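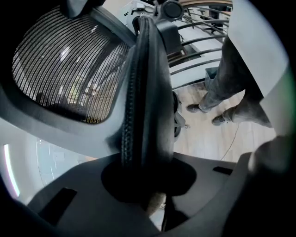 **How long should you give a mesh chair before you decide it doesn't fit you?**

Two full working weeks, with the settings written down and left alone for the second one. Most people change a lever every hour, blame the chair, and send it back on the third day.

## 4. Fitting the chair to one person

This section covers the Markwood task chair with the mesh back. It assumes the chair is already put together (section 3) and that you have a desk or table to sit at. The sales sheet says the chair "adapts to you." It has levers and knobs, and you will be doing the adapting.

### 4.1 Seat height

1. Put on the shoes you normally work in.
2. Sit all the way back and lift the right-hand lever. The seat drops under your weight.
3. Stop when both feet rest flat and you can slide your fingers under your thigh near the front edge.
4. Let go of the lever before you shift your weight.

You will read that knees must bend at exactly 90 degrees. Treat that as a starting point. Morag Mackay, who tested the first batch for us at Sancombe, sat happily with her knees a good deal more open and had no complaints after a month.

> **Caution:** Do not stand or kneel on the seat, even to reach a shelf for a second. The base swivels and rolls. The chair is rated for one seated person up to 106 kg.

### 4.2 Back height and tension

The mesh gives a little by design. If it feels like a hammock, the back is set too low for you, and no amount of extra tension will cure it.

1. Raise the back one click at a time until the curve meets the small of your back. If you go past the top click, it falls to the bottom and you start over.
2. Set the tilt tension to its loosest point.
3. Lean back slowly. Tighten a half turn, then lean again.
4. Stop when the back holds you without a push from your feet.

**Note:** The tension knob turns hard when you are leaning on it. Sit forward first. Forcing it is the most common way to strip the thread, and we do not replace stripped knobs for free.

### 4.3 Moving the chair into place

1. Clear cords off the floor.
2. Stand behind the chair and hold the top of the backrest with both hands.
3. Roll it forward slowly. On thick carpet, tip it very slightly toward you so the front casters don't dig in.
4. Leave 60 cm between the back of the chair and the wall if you plan to recline.
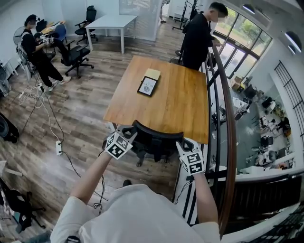

### 4.4 Checking the table

A well-set chair at the wrong table is still a bad seat. Dining tables and square side tables are often too high for typing, whatever the catalog calls them.

1. Sit with your upper arms hanging loose and bend your elbows.
2. If your forearms slope up to reach the tabletop, raise the seat and add a footrest.
3. If they slope down, put the table on risers. Lowering the seat to match will only fold your knees.

### 4.5 About the add-ons

The Plaretum lumbar pad and the Minami headrest both fit this chair. We sell them, so take this as you like: try the bare chair for the full two weeks first. Dalva Batista in our repair shop takes off more lumbar pads than she puts on, usually from chairs where step 1 of 4.2 was skipped.

Claims that a headrest "fixes" neck pain are not ours, and we have seen nothing that would make us print them. If something hurts for more than a few days, ask a doctor.

### 4.6 Settings record

Write your settings here before anyone else sits down.

- Seat height (floor to front edge): ________
- Back clicks from the bottom: ________
- Tension turns from the loosest point: ________

Replacement gas lifts are listed under part 376 in section 7.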